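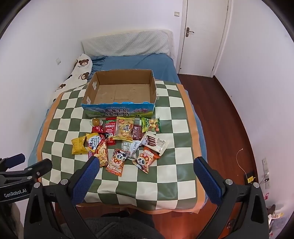
Sending snacks to my niece at college, will they go stale?
August, posted by Plineo

Hi all! I'm mailing my niece a big box of treats (she's in a tiny dorm, bless her) and it may sit in the mailroom for 5 days. Do I need to wrap everything again, or is the store packaging enough?
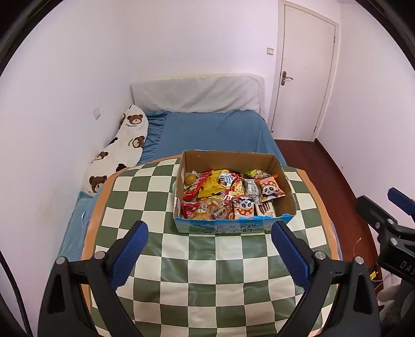
2 replies

Trotard
Oh, what a sweet thing to do! Sealed packets will be just fine, dear. I'd only leave out chocolate in this heat, and tuck a dish towel on top so nothing rattles around.

Plurnine509
depends what's in it. chips get crushed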